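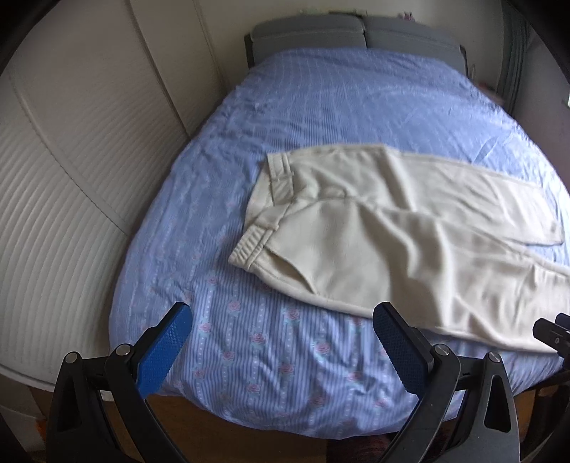 Garkby housekeepers learn new routine as folding machines arrive

Jun 7, 2025

Garkby, the home services company, said it will bring its automation program to all of its 190 housekeepers before the end of the year, after a first trial that started in April with 30 workers.

In the program, housekeepers use hand-held grippers for a part of their daily tasks, such as picking up clothes from a bed and folding them. The movements are recorded and used by Karras, a supplier of laundry machines, to prepare a robot that should fold trousers, shirts and bed linen without help. The first two machines are now working in the company's laundry in Clundon.

For the staff, the change is already felt in the working day. A visit to a client's home used to end with the ironing and folding. Now most of the clean laundry is sent to Clundon, and the housekeeper has more time for the kitchen and the bathrooms. The visits are not shorter, but the company has added a paid pause of 30 minutes to each shift that includes recording.

"In the beginning I was slow with it, and my wrist was tired after one hour," said Itzel Magaña, a housekeeper who joined the trial in April. "With my hands I fold trousers and I do not think. With the gripper I must think about where to take the waistband and where the leg will fall."

Magaña said that she now prefers the recording shifts, which are paid better, but she is not sure what will come after them. "They say they need us to teach the machine. I would like to know what we do when it has learned."

Ifigeneia Economou, who is responsible for operations at Garkby, said that no jobs will be cut because of the machines. According to her, the company has had difficulties for several years to find enough people, and it had to refuse new clients last winter. Workers who do not want to use the gripper can stay with their usual tasks and keep the same pay as before.

The machines are still far from the speed of a person. Economou said that they fold roughly 200 pieces in a day, and soft trousers remain the most difficult item. A worker in the laundry checks each pile before it goes back to the client.

The workers' association Nillau, which represents a part of the housekeepers, asked for a written agreement about the recordings and about retraining. Talks with the company will continue this month.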